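Household Notes: Small Shelves, Sorted

2017-10-19

The small shelf in the Komville community house has been put back in order. Since April it had been filling up with whatever people set down on their way through, and by the end of summer the soap was behind the books and the towels were in a pile on the floor next to it. Ihor Tkachuk took on the job last week and has asked us to print how it is arranged now, so that people can keep it that way and maybe try the same thing at home.

He started by taking everything off. Half of it went straight to the lost property box by the Varela Street door — two scarves, a bicycle pump, a child's mitten, a jar of screws. The box will be kept until the end of the year. Anything left in it then goes to the Dirnberg thrift store.

The boards were wiped with a damp cloth and a drop of dish soap, then dried right away. Ihor does not recommend spray polish on shelves that hold towels, as it leaves a film and the cloth picks it up. The bars on the sides take longer than the boards. An old sock over the hand is the quickest way to do them.

Then the things went back by use. Washing things are on the left and in the middle, and reading is on the right.

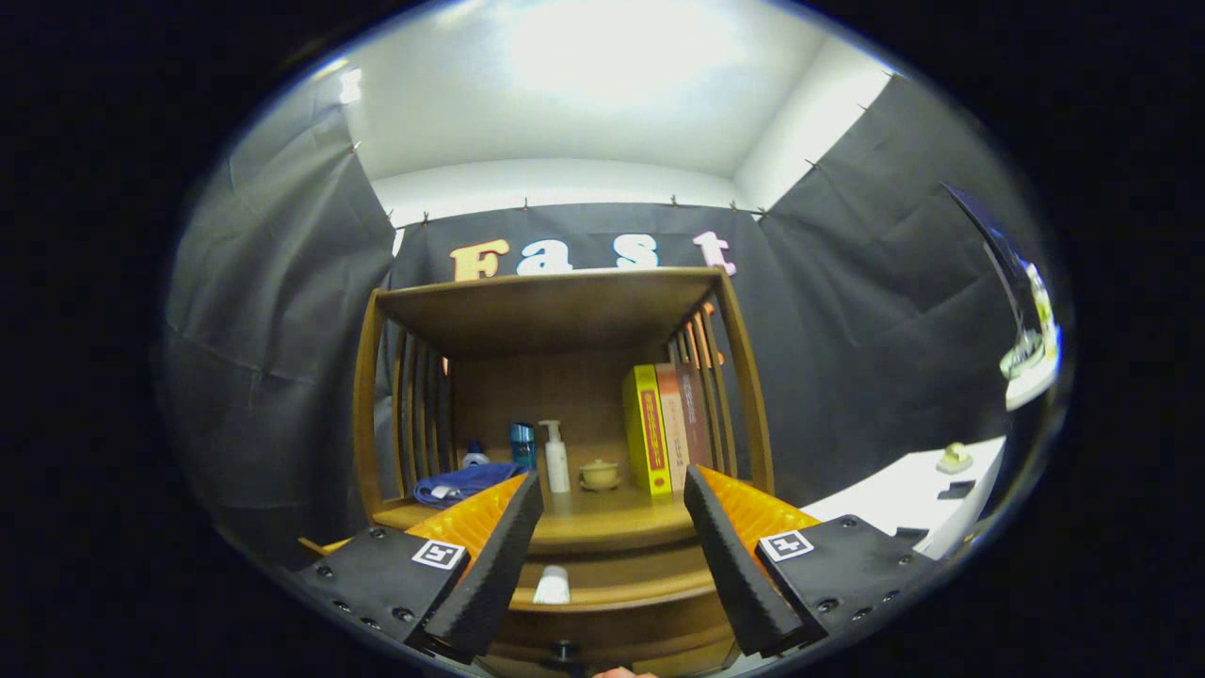

The middle shelf, with the towel at the left end and the books at the right.

The towel is folded and laid flat at the end of the shelf. If you use it, please hang it on the rail in the washroom and put a clean one from the hall closet in its place. Fold it in thirds the long way and then in half twice. A towel folded any wider sticks out over the front of the board and gets pulled down by the next person's sleeve.

The pump bottle stays near the middle, where it can be reached from either side. When it runs low, refill it from the large container under the sink, which holds 1000 ml and should last until the new year. Please do not top it up with water. Several people have done this and the pump then spits. The refill costs us 115 a container from Bandar Supply, delivery included, and we would like to order it only twice a year.

The little lidded pot belongs on its saucer. It was left to the house with the kitchen things from the old Dirnberg hall and the lid does not have a spare, so lift it off with one hand on the pot. Hairpins and rubber bands can go inside. Coins should go in the donation tin in the kitchen.

The books stand upright against the right side. They are on loan to anyone, with no need to sign them out, but return them standing and not on top of the towel. There is room for a few more if they are thin. Larger books should go to the reading room, where the new bookcase has space for 100 or so paperbacks on the bottom two rows alone. We are not taking any more encyclopedias.

The lower shelf is for small items only. Bags, shoes and wet umbrellas have all been found there in the past and they mark the wood. Umbrellas go in the stand by the front door.

A few people have asked whether we should buy a second shelf unit for the upstairs landing. The one in the Bandar catalog is 700 before tax, and it was agreed at the last house meeting to wait. In the meantime, if you have a narrow shelf at home that you no longer need, and it fits a space 100 cm wide, leave a note for Ihor at the front desk. He can pick it up with the van on weekends. It does not have to match.

Ihor will check the shelf on the first Monday of each month and wipe it down. If something has leaked or broken before then, clean up what you can and let the desk know. Cloths are in the second drawer in the kitchen — the blue ones are for shelves and tables, and the gray ones are for floors.

Next issue: the hall closet, and what to do with the sheets that have no owner.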